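RAM insertion week: the planner is fine, the force thresholds are not

Quick one before I forget what I changed. Still on the open tower, still on memory.
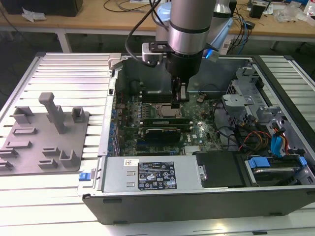 Where the stack is at

Same layout as last month. Perception node finds the board, gives a board frame, slot poses come out of a little file I measured by hand. Planner (Seol) takes the slot pose and does the approach, then hands off to the contact controller for the last bit. All the trouble lives in the handoff.

I rewrote the handoff twice in September. First version was a plain timeout - wait 400 ms for the arm to settle, then switch. Worked on the bench fixture, fell apart in a real case. Second version watches joint velocity and switches when it drops under a limit for 30 cycles in a row. Much better. Should of done that first.

Board pose

Ok so the case is a mess for a point cloud. Shiny metal, cables everywhere, the heatsink fins throw back garbage. I was fitting the whole board and the fit kept sliding toward the drive cage whenever the cable bundle got moved. Fix was dumb: crop hard, throw out anything well above the board plane, then fit on the CPU socket frame and the slot edges only. Fewer points, way more stable.

Still flips 180 now and then. I check it against the side the power supply is on and reject if it disagrees. Hacky but it's four lines and it hasn't bit me yet.

Planning inside the box

Seol treats the case as one collision mesh, which is fine until you want the wrist down inside it. The default padding basically closes the opening. I now have two paddings, a fat one for outside and a thin one once the fingertips are below the rim. Switching padding mid-plan made it replan every time, so now it's two plans with a waypoint over the slot. Ugly. Fast though.

Also the cable on the wrist isn't in the model at all. I fake it with a capsule on the bracket side and lock the last joint to half its range. There is a proper way to do this in Cleltis, they have a whole cable thing, but I couldn't get it to build against our version and gave up after lunch.

Contact

The search is a spiral, small, with light downward force. When the lateral force jumps it stops, squares up, pushes. The problem is what counts as a jump. One end of the slot has a stiffer latch and it looks exactly like a bad seat in the trace. I had 3 thresholds and now I have one plus a slope check over a short window, and teh logs make a lot more sense.

Run 733 is the one to look at if you have access to the Fokumik logs. Approach good, contact good, then it backs off right at the push and retries from scratch. I think it's the filter lag. Not sure. Dropping the cutoff makes it calmer and later, raising it makes it twitchy. Might just run two filters and let the stop condition use the fast one.

Todo

- move slot poses out of the hand measured file, generate from the board fit
- log the padding switch as its own event, I keep guessing when it happened
- regrasp after a failed push, currently it just lets go and goes home
- try the Tuvcombe branch of the contact controller, they changed the state machine and I haven't read it
- rename "handoff2_new", please

Config is pushed, the readme is still for the old version so ignore the part about timeouts.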